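Karley Street Pantry, June update for Widad Hourani

Quick one, sorry it's late. Full spreadsheet comes when Jad gets back.

Numbers first. 234 households on the list now, up 44 since the last report. 2,529 bags out the door. Saturday still the busiest by far, line was out to the parking lot before 9 am.

Fresh produce: better. Suha got the Aguiar farm stand to give us their end of day stuff twice a week. Mostly squash and greens. Eggs still a problem, price keeps jumping and we ran out two weeks in a row.

Walk-in cooler. Repaired, not replaced. Bilal thinks it will hold thru the summer, I am less sure. Would like to talk about moving the leftover signage money over to this line, can you tell me if that needs a form?

Home delivery started slow. 151 drop-offs, we had planned on more. Two drivers quit and the routes on the north side are too long. Splitting them next month.
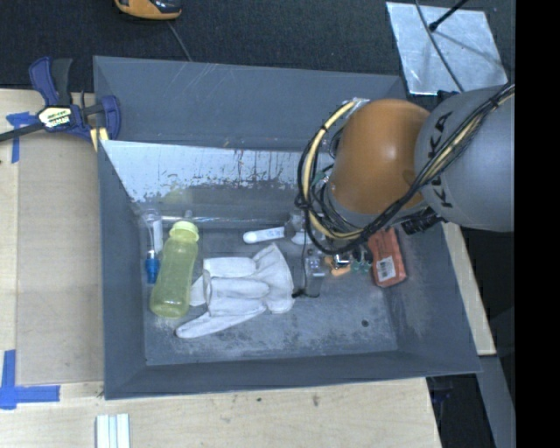 Spanish intake sheets are printed and in use, Arabic ones are with Suha for a last read. Cooking class is on hold untill the stove gets inspected.

Still owed to you: mileage receipts, the signed lease page, survey results. Will send by Saturday.

Arben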